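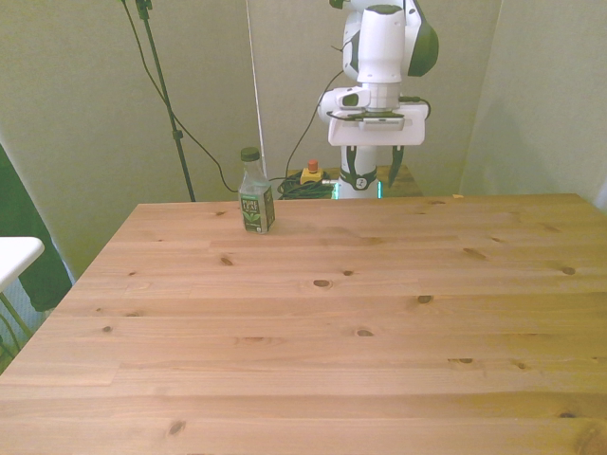

How many demonstrations does a learning system need before it can pick up one kind of object?

For a single object on a single table, a few hundred good demonstrations will usually give a policy worth testing. The number goes up quickly once the object, the lighting or the starting position is allowed to change, and most of this unit is about deciding which of those changes to pay for.

Unit 2: Gathering Demonstrations
Handout, revised 16/03/2023

Reading before the lab: the Otach setup notes, and the section on episode format in the course packet.

1. What we mean by a demonstration

A demonstration is one complete attempt at a task, recorded from start to finish while a person controls the arm. In this course we also call it an episode. An episode holds the camera images, the joint positions, the gripper opening and the commands the operator sent, all with time stamps. It also holds a short text label such as "pick up the bottle."

The learning system never sees the operator. It sees only what was recorded. If you corrected a grasp because you leaned over and looked at it from the side, the reason for that correction is missing from the data. Operate from the camera view whenever you can.

2. The task for this unit

The task is to grasp one upright bottle, lift it clear of the table and set it down again inside the reachable area. Only one bottle is used per episode. Students often want to add a second object in the first session. Wait until the Unit 3 lab, where clutter is covered properly.

An episode starts with the gripper open and the arm in its home pose. It ends when the bottle is standing on the table and the fingers have opened and moved away. Stop recording at that point. Long idle stretches at the end teach the policy to sit still, and they have to be trimmed by hand later.

3. Choosing start positions

The most common fault in student data is that the bottle starts in nearly the same place every time. People put it where it is comfortable to reach. A policy trained on that data does well in the middle of the table and badly near the edges.

Use the position sheet. It divides the reachable part of the tabletop into cells and gives you a cell for each episode in shuffled order. Put the bottle somewhere inside the cell, not on its exact center, and turn it so the label faces a different way from last time. Positions near the back edge and far to one side feel awkward, and the arm may have to approach at an angle. Record them anyway.

If a cell turns out to be out of reach, mark it on the sheet and go to the next one. Do not move the bottle closer and keep the same cell number.

4. Clear and shiny objects

Clear plastic is harder than cardboard or painted metal. The table shows through it, depth readings have holes, and the visible outline depends on what is behind. Labels and caps help, and a policy will often learn to find those and ignore the rest. That is fine as long as you know it is happening. When you test, try at least one bottle with a different label.

Reflections on the tabletop matter too. Note the lighting on the session sheet - lamps on or off, blinds open or closed - and keep it fixed for the whole session. Change it between sessions.

5. Failed attempts

Keep them, but label them. There are three labels: success, failure and discard. A failure is an honest attempt in which the bottle slipped, fell or was missed. A discard is an episode with a technical fault, such as a dropped camera stream or an emergency stop. Failures are left out of the first training run and used later for the success detector. Discards are not used at all.

An episode with a missed first grasp and a good second one counts as a success. These recoveries are useful and you should not start over to avoid them.

6. How much we have so far

The class target is 4000 labeled episodes. At the end of the January sessions the shared set stood at 3612, recorded at the Westemo and Flustdale benches. The Căpraru bench uses a different camera height, so its episodes are kept in a separate folder. Please do not merge them.

A trained operator records around 43 episodes in an hour, including resets. Expect fewer in your first session. Speed is not graded. Jerky motion is much harder to learn from than slow motion, and if you find yourself rushing, take a break or swap with your partner.

7. Before you record

Check that the emergency stop is within reach and released.
Check that the cables are clear of the arm's path through its full range.
Open and close the gripper once with nothing in it.
Look at the live camera view and compare it with the reference image for your bench.
Fill in the session sheet: bench, operator, object, lighting.

8. To hand in

Each pair hands in one session folder and its session sheet. Add a half-page note on which start positions gave you the most failures and what you would record next if you had another hour. Folders without a session sheet will be returned.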